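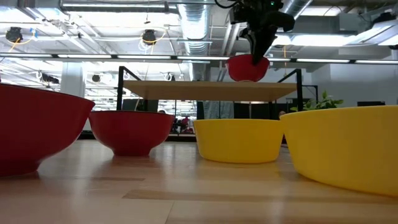 May, bench notebook, bowls-and-shelf work. Spent most of today on the house rules for the two-arm table, and I'm really pleased with how they're shaping up. The old Nadon sheet had one line on picking things up ("grasp securely"), and we all read it differently. So I've written a proper grasp rule at last. Open dishes are taken by the rim, and the approach is from above. The small red bowl going over the shelf is the grasp I mean: gripper over the top, bowl hanging off its rim, yellow bowls left well alone on the table beside it. Anyone who wants to grip a bowl round the body has to write it up as a separate task with its own number. Rhea argued for allowing both in one task and I did see her point, but mixed grasps made a mess of the sorting last time and I don't want to go through 3764 log lines by hand again!

Draft rules, version 3

Start position. Both arms go to the agreed rest pose before anyone moves a dish by hand. "Nearly at rest" doesn't count. Say "arms parked" out loud and wait for the answer.

Hands. No reaching over the black frame while either arm has power. We were all guilty of this one, me most of all (the plant gets knocked, I lean in to straighten it, every single time). The plant now gets moved between runs or it stays crooked.

Middle of the table. One arm at a time in the shared strip. The second arm waits on its own side until the first has cleared, even if the paths look fine by eye. Run 1189 is the one to show newcomers. No damage, but both wrists wanted the same bit of air and the stop button got a good workout.

Cables. Look at the wrist loops before each block of runs. If a loop hangs lower than the fingertips with the arm in its rest pose, re-dress it and note it down.

Floor. Stay behind the tape during a run. Bags too, please.

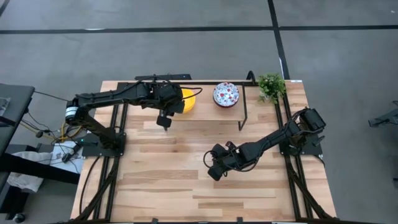
Things still to settle

Which stack goes where. Rhea Manalo wants nested bowls to count as one object until the top one is lifted, and I've come round to it. It makes the log much easier to read. Palacios, the other table, count every bowl from the start, so we'd have to agree a conversion before we swap any results with them. I've sent them our wording and asked for theirs.

What counts as "placed". My proposal is that the dish is down, the fingers are open and the wrist has gone up clear of the rim. If the fingers are still touching when the run ends, it's marked unfinished, however lovely it looks. Run 547 is the awkward case. The bowl was sitting on the shelf but the gripper hadn't let go, and two of us had marked it as good. Under the new wording it's unfinished. I've corrected the log and initialled it, with the old mark left readable underneath.

Speed near the surface. The Cosurbridge sheet has a slow zone above the table and I'd love to borrow the idea. 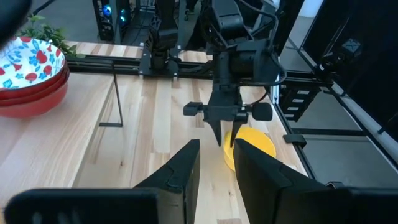 Their zone begins at a fixed height, though, and that won't suit us as it stands, with the shelf being higher than the tabletop. I'd sooner have two slow zones, one for each surface, and let the arm move freely between them. Need to try this with something flat as well as with the bowls. Flat pieces bring the fingertips right down near the wood, and a deep bowl hides that problem completely. Rhea has offered to mark up the heights tomorrow morning.

Wording for stopping. Anyone can call a stop, for any reason, and the operator presses first and asks afterwards. I copied this straight from the Porngate notes and wouldn't change a word of it.

Next: print version 3 in large type, put the grasp rule at the top, bin the old Nadon sheet. Ask Palacios again about nested bowls if there's no reply by lunch.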